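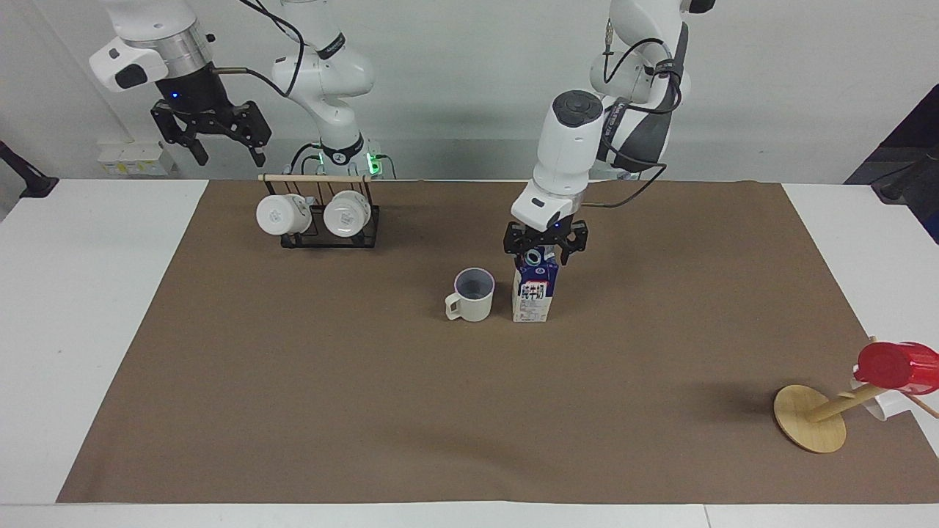 ## Haugland Height-Adjustable Workbench, Model 909

The Haugland 909 is a general-purpose bench for schools, training centres and community workshops. It is supplied by Kindotance from the Pledham depot and replaces the fixed-height Kirka bench, which has been withdrawn from the catalogue. Existing Kirka drawers and vices may be fitted to the 909 with the adaptor plate listed under Accessories.

### Construction

The underframe is of welded steel with a powder-coated finish in light grey. The top is solid beech, oiled at the works, and is fixed from beneath so that it can be turned over or replaced when worn. Height is set by a removable crank handle at the right-hand end. The handle should be stored away from the bench wherever pupils under 16 are present.

### Specification

| Item | Detail |
|---|---|
| Top | Solid beech, oiled |
| Height settings | 9, marked on the leg |
| Maximum evenly spread load | 470 kg |
| Feet | Levelling, with rubber pads |
| Assembly | Supplied flat, two persons required |
| Crank handle | Removable, one supplied |

The stated load applies to a bench standing on a level floor with all four feet in contact. It does not apply while the height is being changed. The top must be cleared before the crank is used.

### Accessories

- Adaptor plate for Kirka drawers and vices
- Lower shelf, steel, grey
- Castor set with foot brakes (reduces the maximum load; see the fitting sheet)
- Replacement beech top
- Spare crank handle

Castors are not recommended where a vice is to be fitted.

### Care

Wipe the top with a dry cloth at the end of each day. Water-based cleaners will raise the grain and should be avoided. The top should be oiled once a year, or more often in heated rooms. The lifting screw is greased at the works and requires fresh grease after 3000 full turns of the crank, or at the annual inspection if that falls first.

### Ordering and delivery

Orders are accepted in writing from schools, local authorities and registered charities. Delivery is to a ground-floor entrance. Carriage to upper floors must be requested when the order is placed and is charged separately. Orders received after December 15, 2023 will be dispatched in January.

Benches may be returned unassembled within 30 days of delivery. Tops which have been drilled or cut cannot be accepted.

Enquiries about fitting, spare parts or the trade-in of Kirka benches should be addressed to Solveig Engebretsen, Workshop Furniture, Kindotance, Pledham.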